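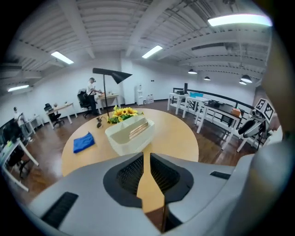 4. Mounting the wrist camera and first alignment

This section covers fitting the camera to the Disano hand-held gripper and setting it up for recording. It assumes you have printed and cleaned the housing parts (section 2) and that the jaws open and close freely by hand (section 3). Allow an evening if this is your first build.

You will need:
Disano camera bracket, printed, version 2 or later
Camera board with wide lens and ribbon cable
Four M2 screws, 6 mm, and a driver that fits them
Cable ties, small
A lint-free cloth
A laptop with the Relitz capture tool installed

CAUTION: Disconnect the battery pack before opening the housing. The power switch does not isolate the camera connector.

4.1 Fitting the camera

1. Lay the gripper on a towel with the jaws pointing away from you.
2. Check the bracket for stringing and trim it with a knife. The lens has to sit flat against the inner ring.
3. Feed the ribbon cable through the slot in the bracket, contacts facing down.
4. Seat the camera board and start all four screws before tightening any of them.
5. Tighten in a cross pattern until snug. The posts are printed plastic and strip easily.
6. Route the cable along the left inner wall and tie it at both anchor points. Leave enough slack to lift the bracket clear for cleaning.
7. Connect the ribbon to the main board and close the latch.
8. Reconnect the battery.

Note: If you printed the housing in a glossy filament, sand the surfaces nearest the lens with 400 grit. Light from ceiling fixtures bounces off glossy plastic and washes out the lower part of the image. Matte filament needs no treatment.

4.2 Checking the view

1. Start the capture tool and choose Preview.
2. Hold the gripper level, at the height you will normally work from.
3. Part of the housing will show along the bottom of the preview, and this is normal. It should stay in the same place when you tilt or shake the gripper. If it shifts, go back to step 5 in 4.1.
4. Look at something a few feet away and turn the lens until it is sharp. The housing itself will stay soft at the edges.
5. Lock the lens with a dot of removable thread compound. Do not use superglue. The vapor fogs the glass.

4.3 Exposure

1. Set exposure to Manual.
2. Enter 2000 as the starting shutter value.
3. Point the gripper at the brightest area you expect to work in, then at the darkest.
4. Lower the value if the bright area loses detail. Raise it if you can't make out objects in the dark area.
5. Save the profile under the name of the room. Nikau Kingi keeps separate profiles for the Trevombridge workshop with the blinds up and down, and the difference is large enough to be worth the trouble.

4.4 Test recording

1. Put a few ordinary objects on a table you can walk around.
2. Press and hold the trigger until the tool beeps.
3. Approach the table, pick up one object, set it down and back away. Move at a normal pace.
4. Press the trigger again to stop.
5. Open the log and read the dropped frame count. A clip of about 43 seconds should drop none.

CAUTION: Tell other people in the workshop before you record. The wide lens takes in much more of a room than you expect, including desks well behind the table. At Tuhiwai we write the recording hours on the whiteboard.

4.5 If something is wrong

No preview: reseat the ribbon at both ends. Check that the contacts face down at the camera end.

Error 439 at startup: the tool has found the main board but not the camera. Power off, wait ten seconds and try again. If it repeats, swap the ribbon.

Picture is upside down: set Rotate to 180 in the profile. Do not remount the camera.

Preview freezes when the jaws close: the cable is being pinched. Retie it closer to the wall.

Bracket measurements in this section were checked by Nyokabi Sang on the October print files. Section 5 covers jaw calibration.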